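The Brustier Hand-Held Gripper Kit

I started building these in April because I wanted a gripper I could hold in my own fist, walk up to a cabinet with, and learn something from before I ever bolted it to an arm. The Brustier is what came out of that (after a lot of printing!), and I sell it as a kit you can put together at home or in a shared shop.

You get two soft fingers, the handle, the linkage and a bag of screws. The fingers wear a black non-slip fabric with little dots all over it, and I've tried plenty of other coverings that just slid around on glossy plastic. Mine gets most of its practice on a small cream cabinet, up close like so.

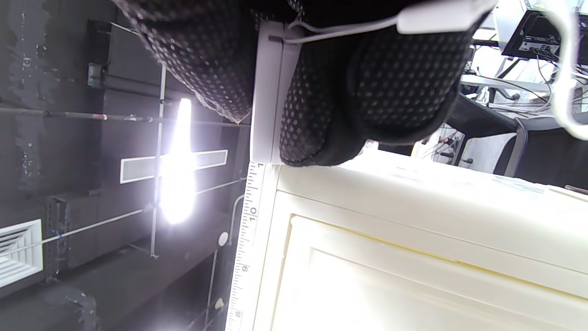

Skye Aitken wrote in to say the fabric is the best part of the kit, but she'd glue it from the fingertip back toward the handle, and she'd like a spare set in the box. Good call on both! Spares are in every kit now, and the gluing page has been redone.

Assembly took me four hours the first time, with a long stop to hunt for a dropped screw. Go easy on the linkage bolts, they should turn with just a bit of drag.

I also do a glove add-on, for folks who'd rather work with both hands. It's a pair of straps that hold a VR controller on the back of each glove, plus wrist mounts for the electronics. 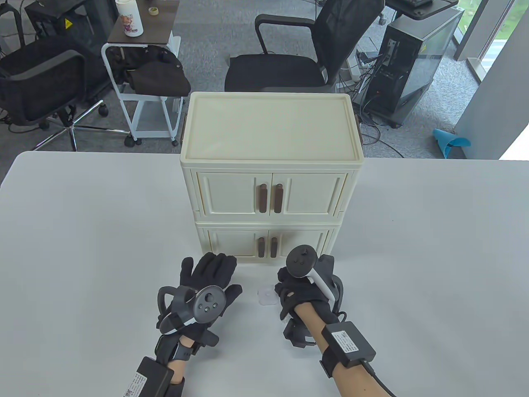 Snug the straps up with your fingers spread, then make a fist and check that nothing pinches. Controllers aren't included, and neither are the gloves. Kits ship from Mernby, and the next batch goes out in August 2026.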